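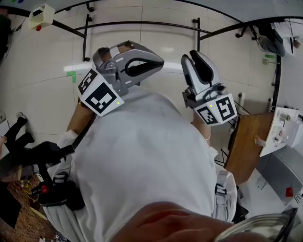
The ground floor room at Prondthorpe reopened on 23 Apr 2022. We moved in with two desks and a kettle, and the old carpet stayed down for longer than anyone wanted. Most of the budget went on what is underfoot. The large pale tiles with thin grout lines came from Bindetti and cost us 3,000 pounds laid, including taking up the carpet and levelling the corner by the radiator. They sweep clean in a few minutes and chairs roll well on them. The black metal rails and legs standing on them were cheaper and came from Appiah in two deliveries, the second of which was short of bolts.

Bogdan Jabłońska drew up the layout and kept the middle of the room clear so that people can work standing up. The walls were painted white over six evenings. We left the ceiling alone apart from a wash, and the lighting was checked by the electrician from Zakeneo. Power for the far side still runs along the floor and will be tidied up in June, when the new sockets go in. 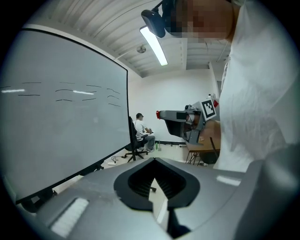
Whiteboard on its wheeled stand, with the tube light and ridged ceiling panels overhead.

The board can be rolled to either end of the room. Please wipe it after use and put the pens back in the tray by the door. More pictures will be added once the sockets are finished.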